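Notes for week 5: slow bread, and why I want you to stop kneading so hard

Hello again. These are the notes for Wednesday's session, a bit longer than last time because so many of you stayed behind to ask about proving. Read them with a cup of tea and bring your questions. If you missed the starter session, Bernadette Nic Aodha has spare copies of that handout and I think a jar or two going as well.

## Where we'd got to

Last week we mixed flour and water and left it alone. I know that felt like cheating! Several of you wanted to get your hands in, and I kept saying wait. What's going on while you wait is that the flour is soaking up the water, and the two proteins in it (glutenin and gliadin, if you like the names) start linking up into gluten all by themselves. Books call this resting stage the autolyse. I leave mine for 30 minutes, and if the phone rings and it gets longer than that, fine.

Then the salt goes in, and the starter if you didn't add it at the beginning. People argue about the order. Noboru Maruyama, who taught me most of this when I was at Fondilley, put everything in together and made better bread than I do, so draw your own conclusions.

## Folding

I've more or less given up on kneading for this kind of dough. A wet dough sticks to everything and you end up throwing flour at it until it's a dry dough, and then you wonder why your loaf is tight and heavy. So we fold. Wet your hand, get underneath one side, stretch it up until it starts to resist and lay it over the top. Turn the bowl, do it again, and carry on till you've been all the way round.

I do 2 rounds in the first hour and then see how it feels. It should go from a shaggy, slumping sort of thing to something smoother that holds itself up a little. If it tears when you pull, stop and let it rest.

## The first prove

Temperature matters more than the clock. My kitchen in July and my kitchen in winter might as well be in different countries. Yeast slows right down in the cold, and the bacteria in your starter slow down too, though not by the same amount, so the same dough can come out mild or properly sour depending on where you leave it. Write down the room temperature every time you bake. I didn't for years and I've got a whole notebook from Trostitz full of times that are no use to me now.

What you're looking for is a dough that has clearly grown, with a slightly domed top and some bubbles showing at the sides. Give the bowl a shake and it ought to wobble.

## Shaping, and something to put it in

Tip the dough out gently, fold the sides in like an envelope, roll it up and drag it towards you across the counter so the skin tightens. Then it wants support while it has its second rise. Left on a flat board a wet dough just spreads out and sulks.

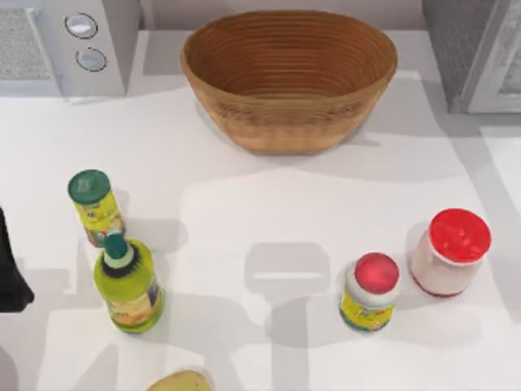

*An oval proofing-style basket, with ridges running round the inside.*
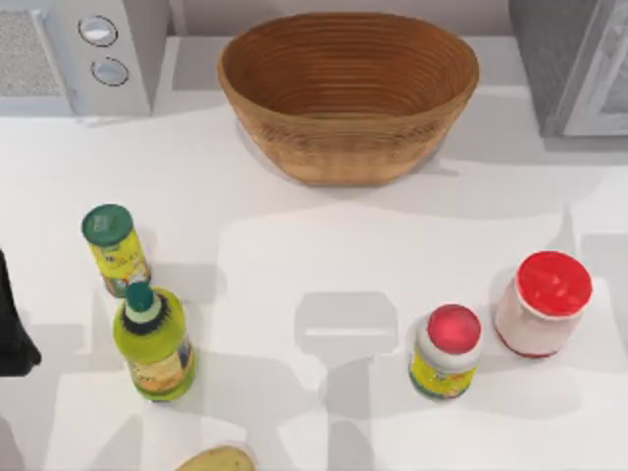 Dust the basket well before the dough goes anywhere near it. Rice flour is best, since it doesn't soak up water the way wheat flour does, and half rice and half wheat is a good compromise if your bag is running low. Get it right down between the coils. The dough goes in upside down, seam facing you, and if the seam is gaping pinch it shut.

Don't wash a cane basket after every loaf. Let it dry out, knock it upside down over the sink and give it a stiff brush. If it does get really claggy, rinse it in cold water and dry it somewhere airy. I lost a lovely one at Traretard by putting it away damp in a cupboard, and the smell, well.

You can leave the shaped dough out for 60 minutes or so if the room's warm, or cover it and put it in the fridge overnight. I nearly always go for the fridge. Cold dough is firmer, it's so much easier to slash, and you get fresh bread in the morning without getting up at some horrible hour.

## Is it ready?

Flour a finger and press it in, not too hard. If the dent springs straight back it needs longer. If it creeps back slowly and leaves a bit of a hollow, get the oven on (it should be on already, but you know what I mean). If it doesn't come back at all you've gone over, and I'd bake it at once and make toast. This test is much less help with dough straight from the fridge, by the way, because cold dough is slow to spring back whatever state it's in.

## For next time

- Bake one loaf with the fridge prove and one without, same dough if you can manage it.
- Note the room temperature and the times for both.
- Bring a slice of each, labelled please!
- Read the Forsberg chapter on steam. Skip the diagrams at the end, they confused everybody last year, me included.

We'll start with slashing and then move on to steam. Bring a sharp blade with a cover on it, and an apron if you've got one.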